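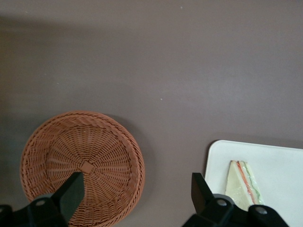
Orest Kostiuk discorda da nota que demos ao kit de recolha da Flisum: para ele, 202 demonstrações da mesma tarefa valem menos do que 45 com a posição do cesto alterada em cada uma, e o software devia obrigar a essa variação.

O software não obriga. O kit grava a câmara do punho e a abertura da garra, com marcação manual de início e fim. Na tarefa de teste (sanduíche do tabuleiro branco para o cesto de vime), aproveitámos 91 episódios; os restantes tinham a marcação de fim em falta.

A favor: os dois dedos aparecem sempre na imagem, o que facilita a rotulagem do contacto. Contra: objetos encostados à margem inferior ficam incompletos, e o que parece ser um invólucro ou revestimento transparente produz reflexos que confundem a segmentação. A exportação bloqueia acima de 3,000 ficheiros por pasta.

Nota: 6/10. Revisto a 18 de março de 2022, versão de agosto do firmware.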